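Open day at Brilliddale, Wergate
2025-05-20

Brilliddale opened its garment care rooms to visitors this month, and I went along with a group from Basturora. We were given badges at the side door and split into two parties. Mine started upstairs with the storage racks and came down to the folding room last.

The folding room is smaller than I expected. Clothes come to the table in a laundry basket, mixed, and are laid out one at a time before any folding starts. The shirt on the table was a green short-sleeved one, turned sideways with the collar to the left. Behind it the basket still held a black garment, a dark red one and an orange one.
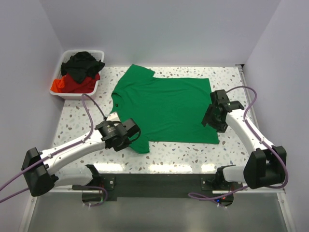

Hems and surfaces

Our guide, Chelsea Fothergill, spent a good part of the talk on laying out. A shirt should be flat to the hem before the first fold, she said, and the sleeves pulled clear of the body. Small creases can be left. A fold under the hem can't, as it shows up later as a crooked edge.

She also likes a smooth table. Cloth slides on it and can be straightened without lifting. This one is white with a terrazzo pattern, brown, green and blue flecks, and it shines quite a bit under the lights. A bright green hem is easy to follow against it.
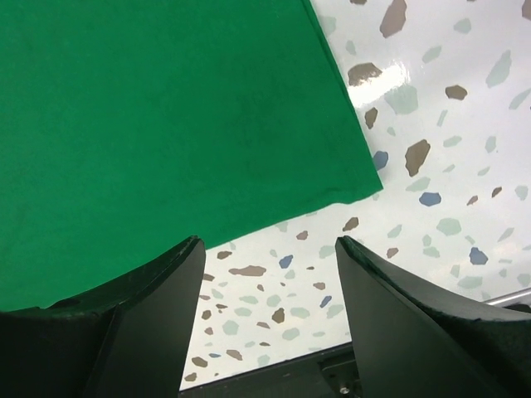 Berhanu Chala
Visits correspondent, Ayele newsletter

Questions took up the rest of the visit. Someone asked about knitwear, which is handled on another floor and wasn't part of the tour. The full round lasts 42 minutes, with 2 stops where you can sit down. Tea was served in the front office afterward.

The next open day is in August. Names go on the list at the Wergate desk, and parking is behind the building.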